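Budgeting for Handheld Grippers: Notes From Our Second Planning Round

Posted in Equipment and Planning

In October I was asked to prepare the equipment request for the manipulation work at Sultbridge, and several readers have since written to ask how the figures were reached. The request has now been approved with minor changes. What follows is a record of how it was assembled, set down while the details are fresh.

The starting point was a ceiling of $3,000 for the first phase. This amount had to cover handheld grippers, spare fingers and pads, storage cards, mounting hardware, and a reserve for repairs. It did not cover staff hours, which are carried on a separate line and were settled before I joined the discussion.

Two suppliers were asked to quote. Zitley offered a complete unit, assembled and tested, with a long delivery time. Makori offered plates and fingers as separate parts, to be assembled on our side. The complete unit was the more attractive proposal on paper. The difficulty was the price of replacement pads, which Zitley sells only as part of a full finger set. Over a year of regular use, that single condition would have consumed most of the reserve.

Nathalie Beaulieu reviewed both quotes and recommended that we purchase the Makori parts and budget 26 hours for assembly and fitting. I had estimated 17. Her number was adopted, and it proved to be the better one.

The tasks themselves were chosen with cost in mind. Books and folded cloth are inexpensive, easy to replace, and already present in most of the rooms available to us. No purchase of props was included in the request. 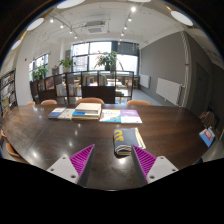 Ribbed pads on both fingers, with a folded cloth and books on the table.

Pads deserve their own line in any budget of this kind. In our first round they were entered under "miscellaneous," and the amount was spent before the second month had ended. The present request lists them separately, with a reorder point and a named person responsible for placing the order. Violeta Sosa has taken on that duty and keeps the sheet current.

Finger coverings were a smaller matter but took a good deal of discussion. Felt is cheap and can be cut in house. Molded pads cost more and must be ordered. We asked for funds to keep both kinds in stock, and the amount for felt was so low that it was folded into the line for adhesives and straps.
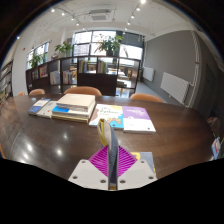

The gray felt-covered finger and yellow strap, with the books laid out behind.

Room costs were the last item to be settled. Korkdale had offered a laboratory bay at a monthly rate, with a minimum term of 2 months. We declined it for the first phase. A furnished room with shelves, chairs, and ordinary ceiling lights suits the tasks we have planned, and the money saved was moved to the repair reserve. The bay may be reconsidered when heavier objects are added to the task list.

For those preparing a similar request, I would suggest obtaining the price of every wearing part in writing before comparing the price of complete units. I would also suggest asking each supplier whether screws and plates follow a common hole pattern. Makori confirmed this by return message. Zitley took considerably longer to reply and referred us to a drawing that did not match the quoted model.

The second phase request is due in the spring. It will include a line for charging equipment, which was left out this time through my own oversight, and a revised figure for pads based on Ms. Sosa's sheet. I will post the line headings once they have been reviewed.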